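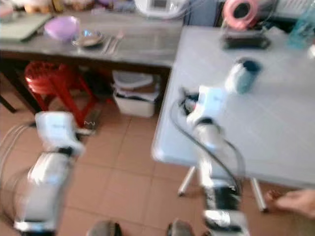 Hedgehogs at the Clastimari reserve gained weight faster in November than in any earlier month of the survey, according to figures released by the Derow wildlife group. The survey covered 83 animals, each weighed at night and marked with a numbered tag. 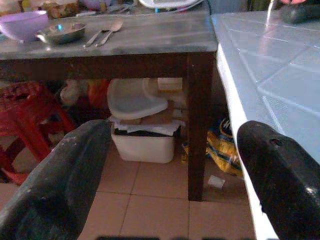
Animals under 500 grams were weighed again after 3 weeks – a light hedgehog may not survive hibernation. The group logged 328 weighings in all. 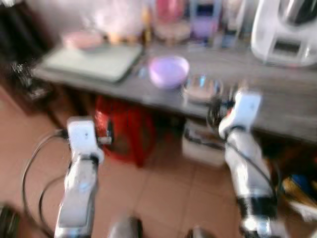 Why does weight matter before winter? A hibernating hedgehog lives on stored fat until spring.

Results from the Tamuno site are still being checked.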